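Subject: Re: [roltwood-staff] Table sorting and the April rota
From: Morven Sutherland

Replying to the list, as three of you asked me the same thing separately.

> Does the arm going onto the bowls and cups mean fewer hours on the
> sorting tables? We were told in the canteen that Shearer had already
> cut theirs. Can someone say yes or no before the rota goes up?

No hours come off the April rota. I can't speak for Shearer. What changes is the work. Sorting by size and colour moves to the arm, one table at first, and the 4 people now on that job go to checking and packing on the same grade. Last month we put 3,002 pieces through, and 2,505 of them were sorted by hand.
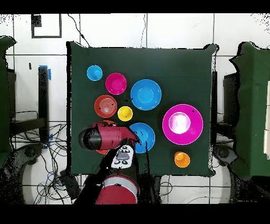 Bowls and cups on the green cloth, with the red and black arm reaching over the table.

Whoever is on checking will still lay out the table, clear it and deal with anything the arm leaves behind. It left 493 pieces last month, mostly small cups inside larger bowls. Please write these on the Flondix sheet. If they aren't written down, Stedar won't count them when they look at staffing.

Two points are not settled. One is whether checkers can rotate back to hand sorting at midday, which several of you want. The other is who stops the arm when the line lead is on break. Until I have that in writing, any of you can stop it and you don't need to ask first.

Send me rota swaps by noon, please.

Morven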